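How Minja Learned About Boxes

You probably can't remember learning to pick up a box. Minja the robot is learning now, and it is taking a while.

Robots don't get bored, so people have to get bored for them. Nafula Were steers Minja's two dark fingers to the edge of a cardboard box, one finger on each side of the wall. Squeeze, lift, put down. The robot saves what its camera saw and how its fingers moved. One try like this is called an example.

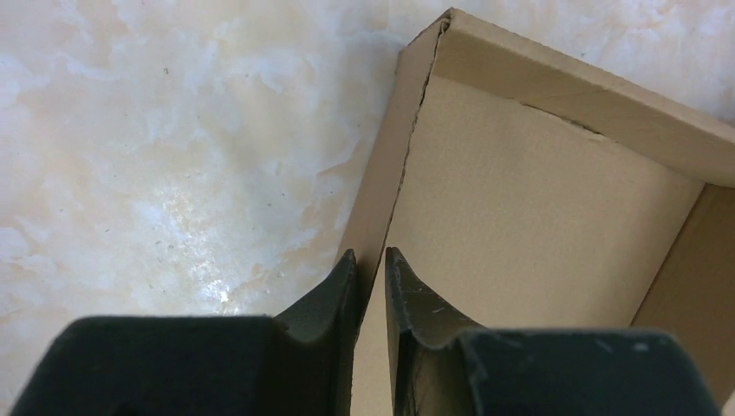 Then Nafula does it again. She did it 32 times before lunch, and she would like you to know that it was a long morning.

Why so many? If Minja only ever saw one box in one spot, it would be brilliant at that box and hopeless at yours. So the box gets turned, nudged and swapped for a different one. Minja has 600 box examples so far. Nafula has stopped getting parcels at home.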